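Gripper loses width signal after 3,000 cycles, Lorno cable routing cell
Trendcombe Forums > Arms and Grippers

breadboard_ben, 5/29/24
We run a cable routing cell with Soseck controller software. After 3,000 cycles the gripper began reporting "closed, width 0" with a cable still in it. The arm carries on to the next step and pulls. Fault code is 46. Work area:

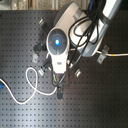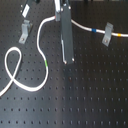
Restarting clears it for a shift, then it comes back. Fingers and pads are new.

tolv
Signal wire. Ours broke inside the jacket at the wrist bend at 1,000 cycles. Put a meter on it and flex it by hand.

Segers_fan
Disagree. A broken wire wouldn't care about a restart. I'd rezero the gripper first. It's free.

tolv
Ours cleared on restart too, for four days. And I wouldn't leave it running while it pulls blind.

breadboard_ben
It's stopped for now. Rezeroed, same fault in an hour. Meter drops out when I bend the wire near the wrist. New one ordered.

Segers_fan
OK, wire then. Still add a force limit on the pull step.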